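How to Mount a Flat Aluminum Plate Without Losing the Screws, the Plate or Your Temper

Posted Jun 25, 2023 by Vitalii Ivanyshyn

I have put up a lot of small hardware in my life, and most of it crooked. The shelf bracket in my Gimermont kitchen has leaned to the left so long that guests tilt their heads out of courtesy. So take what follows as the advice of a man who has made the mistakes in alphabetical order.

Start by laying the plate flat on a hard, clean surface and leaving it alone for a minute. Look at the holes. A long bar with a disc in the middle will usually give you a pair at each end and a ring of little ones in the disc, and you don't want to discover which ones you need while holding a drill over your head.
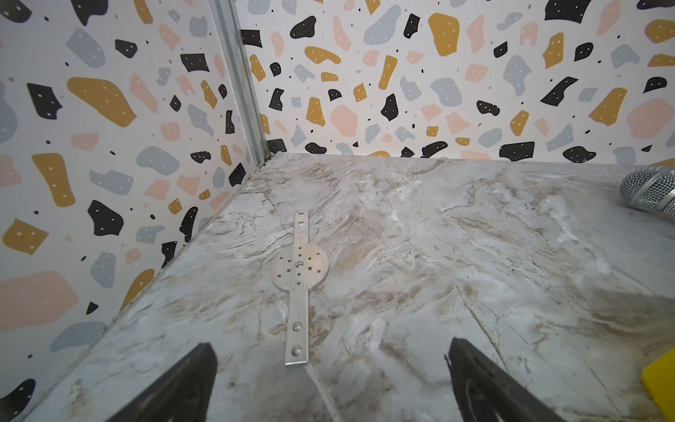 Next, find the countersunk hole. The flared side faces you, so the screw head can sink in and look as if you planned it. I once mounted a plate backwards and defended it for 2 years as a style.

Wipe the metal with a dry cloth. Skip the polish. Brushed aluminum looks dull because it is supposed to, and no amount of rubbing will turn it into a trophy.

Now get a tray. Any shallow plastic one with raised sides will do, the louder the color the better. Everything that comes off the bench goes into it, including the thing you are sure you'll need again in ten seconds.
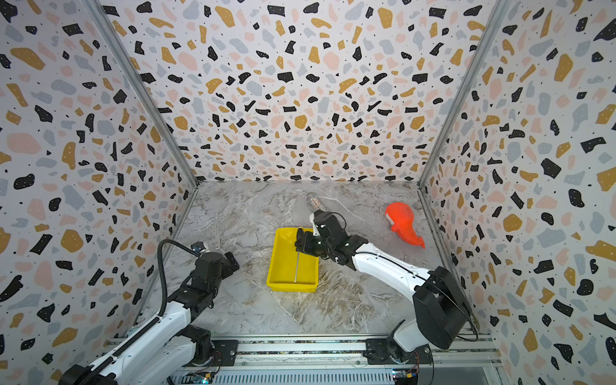
Mark your holes with a pencil, using the plate itself as the template. Hold it still, mark one end, check it with a level, then mark the other. Drill the pilot holes smaller than you think.

Put in all the screws loosely before you tighten any of them. Then go back and forth between the ends, a half turn at a time. If the last screw won't line up, back the others off and try again before you reach for the hammer. I own a very nice hammer and it has never once improved a screw.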